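Sheila Lockwood specifies furniture and soft goods for Staniforth, and her current subject is the plush bear. "Curly pile hides the seam line," she says. "You find the seam by compressing the torso."

She works at a table with a pale wood-grain top, rounded corners and a cable grommet set towards the back. The colour matters, she says – brown fibre shows up on it. 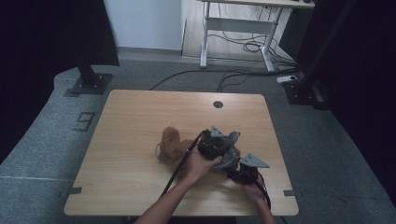
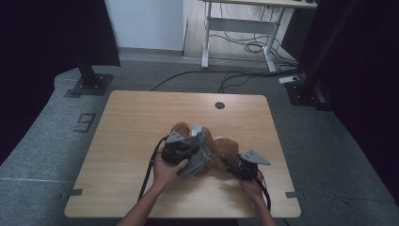 Photos: Damian Adamczyk

Pile recovery is graded on a scale of 4. Lockwood rejects anything under 2. "Grey carpet underfoot is fine. A dark tabletop isn't, as you lose the shed fibre." The next batch is due in February.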